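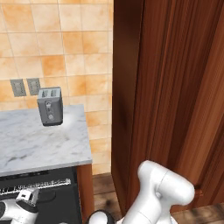 Fig. 1. Simulated kitchen view: tall cabinet, marble counter, toaster.

Gathering demonstrations in simulation
Notes for week 5, revised 24th February
Harriet Mercado

Last week Ignacio Hutchins gave you the case for simulated demonstrations, and he gave it well. They are cheap, you can reset them with a keystroke, and no one has to repair a hinge. I agree with all of that. I am less sure about what people go on to claim, so most of today is spent on the claims.

1. What counts as an example

In the Grasham exercises, one example is one teleoperated episode: camera images, joint positions, gripper commands, and a sentence saying what was asked for. The sentence is the part students skip over. Lyle Ostrowski went through 100 episodes from last year's class and found 27 where the sentence and the motion did not match. "Open the cabinet" was attached to an episode in which the arm went to the dishwasher. A learner given that pair will do its best with it, and the loss curve will look fine.

Read your own sentences against your own episodes before you hand anything in. All of them.

2. "Diverse" data

The word turns up in nearly every paper on the reading list. Ask what was varied. Changing the wood grain and the tile color gives you a new picture. It leaves the handle height, the hinge side and the door weight where they were. If your 114 episodes share one floor plan, you have one floor plan.

The same goes for where the arm starts. People reset to the default pose because it is the default. Then the policy meets a start a hand's width to the left and wanders off.
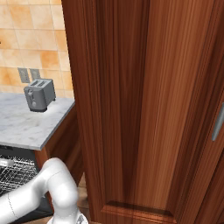
Fig. 2. Same kitchen, cabinet door open and dishwasher open.

3. Doors in particular

Look at how much of the view in Fig. 2 is door. With a tall door swung toward the camera, the learner gets a great deal of wood grain and very little room. Whatever is behind the door is gone from that view. The operator may have had a second view to work from, and if the learner does not get it too, you are asking it to copy decisions made with information it never had. Mawar Ismail's write-up on Pliltach makes this point better than I can. Read her section on hidden state.

Also be careful with "success." A checker that fires when the hinge passes some angle will pass an arm that hooked the door with its elbow. I have seen such episodes kept, counted and published. A still of an open door tells you the door is open. It does not tell you how it got that way, and you need the whole episode to judge.

4. Does it transfer?

Sometimes. Dexter Haverford will tell you in March that it does, using Hyun, and you should ask him which doors were tried and who picked them. Contact is the weak spot. Friction, play in the handle and flex in the panel are all guesses in our simulator, and an operator learns to lean on those guesses without noticing.

For next time

Record five episodes of one task. Write the sentence before you start. Keep the failed ones, in a separate folder, with a line on what went wrong. Bring one you are unsure how to label.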